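Carnet de la cellule deux bras, juillet 2024

L'atelier

Je suis arrivée tôt pour avoir la cellule à moi avant les autres. Gwilym m'avait laissé un mot sur le clavier : « bras droit, poignet, encore ». J'ai compris tout de suite. Depuis la fin de la semaine dernière, le bras droit s'arrête avec une erreur de couple au poignet, toujours quand il descend vers le sol, jamais quand il remonte.

J'ai commencé par le journal de la machine. Le compteur disait 3 080 cycles depuis la dernière remise à zéro, et l'erreur est apparue pour la première fois au cycle 1 704. Entre les deux elle revient sans régularité, ce qui m'a fait penser à un câble plutôt qu'à un réducteur. Brian n'était pas d'accord. Il pense que c'est le gros réducteur de l'épaule et il voulait déjà écrire à Stasurent pour une pièce de rechange. Je lui ai demandé d'attendre le soir.

J'ai coupé l'alimentation, puis j'ai suivi le câble du bras droit avec les doigts, de l'embase jusqu'au poignet. Près du coude, la gaine était un peu écrasée, sur une longueur de trois centimètres. Je ne connaissais pas le mot pour le petit collier en plastique qui tient le câble, Aled m'a appris qu'on dit « serre-câble » ou « Rilsan ». J'ai remplacé le câble par celui de la réserve et j'ai laissé une boucle plus large. J'ai aussi resserré les vis de la plaque de fixation sur le rail. Une d'elles tournait presque à la main, et j'en ai eu un peu honte, car c'est moi qui l'avais montée en mars.

Ensuite j'ai refait le zéro des deux bras. Cela m'a pris toute la fin de la matinée - la procédure de Cleltetti est bien écrite, mais elle suppose que l'on a quatre mains.

Après le déjeuner j'ai préparé l'essai avec les poids à crochet, la corbeille verte au fond, contre la paroi rouge, et le pot jaune avec les stylos à droite. Deux poids dans la corbeille, trois devant. La pince gauche va au bord de la corbeille, la droite travaille près des poids du devant. 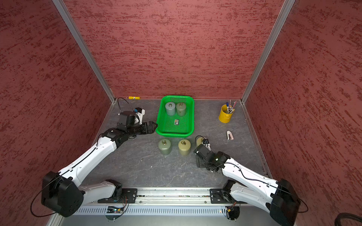
Le soir

L'essai de l'après-midi a fait 920 cycles sans erreur. Brian a regardé l'écran longtemps et il a dit « on verra demain ». Il n'a pas écrit à Stasurent.

Il me reste à commander un autre câble pour la réserve et à noter le couple de serrage des vis dans le cahier, à la page du bras droit. Glenys veut aussi que je vérifie le bras gauche de la même façon. Je suis rentrée à pied, il pleuvait un peu, et j'avais encore de la graisse sous les ongles au moment du dîner.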